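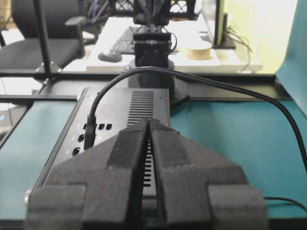 Visit report: Drorotetti enclosure works, Restovberg
2 Aug 2024

Purpose of visit

We buy sheet metal housings for our outdoor metering cabinets from two suppliers. One of them is closing its paint line in January, so I went to Restovberg to see whether Drorotetti could take over the powder-coated parts. The visit covered incoming steel, punching, bending, pretreatment, coating and packing. Pricing was left to a separate meeting.

Incoming material

Coil and sheet come in through the north dock. Each lot gets a tag with the mill certificate number, and the tag travels with the sheets to the punch. I asked to trace a finished part back to its certificate. The clerk did it from the paper log first and then from the screen, and both gave the same lot. The rack for galvanized sheet is indoors but close to the dock door, and the floor there was wet from the morning's deliveries. I would like to see it moved.

Punching and bending

The site runs 6 turret punches. Vent slots are cut with a cluster tool, which keeps the pitch even but leaves a burr on the exit side. Parts go through a brush deburring machine before bending. Slots on the sample covers felt clean on both faces. Tool regrinding is done in house and logged by hit count.

Bending is on press brakes with manual back gauge entry. The operator types the program number from the job card, and there is no scanner. On short runs this is where our present supplier makes most of its errors, with left and right flanges swapped. Drorotetti checks the first part against a printed drawing and signs the card.

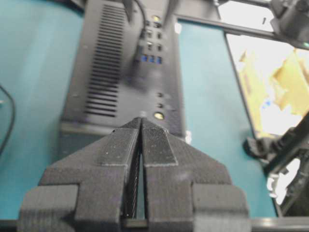

The signed card stays in the tote until packing, so a mixed batch can at least be caught before it ships. I would still ask for a scanner on our part numbers.

Pretreatment and coating

Pretreatment is an alkaline wash, two rinses, a zirconium conversion stage and a final rinse in deionized water. Bath readings are taken at the start of each shift and posted on the tank. The final rinse conductivity was inside its limit on every line of the sheet I read.

Powder comes from Barbier. Black and light gray are kept loaded, and other colors need a booth change. The minimum lot for a non-stock color is 1000 parts, which is a problem for our green doors. For those the plant suggested sending the work to its sister site at Nanivley, where the booth is smaller and the changeover shorter. I have not seen that site.

Salt spray results are available for the standard black. The panels I was shown had been in the cabinet for 1000 hours, with creep from the scribe within our specification. No results exist yet for the gray over galvanized steel.

Packing

Covers are interleaved with foam sheet and packed 13 to a carton. Corner protection was thin on the larger sizes. Two cartons in the outbound area had crushed edges, and the shipping lead set them aside for repacking while we stood there.

Open points

Salt spray data for gray over galvanized steel, from Drorotetti.
Sample run of the green doors at Nanivley, with our drawing revision on the job card.
Move of the galvanized rack away from the dock door, date to be confirmed.
Carton drawing with heavier corners, from our side.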